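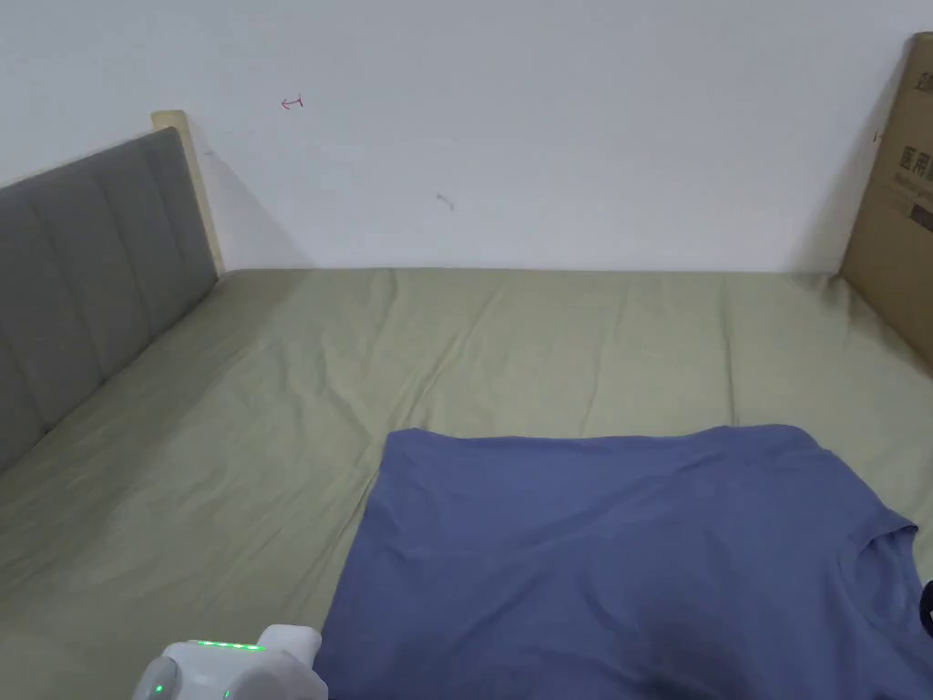
Totilel readers keep asking whether a T-shirt folded on a bed comes out any worse than one done on a table, and the answer so far is only a little, if you smooth the sheet first.

Ketuda is our small, much-loved collection of bedroom folding - 148 sessions, 2276 pictures, all everyday clothes and bedding. Do have a good wander through it!

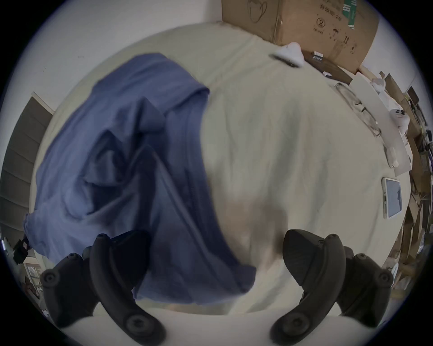 Blue cloth in folds on a cream-coloured surface.

Last updated 6 May 2023.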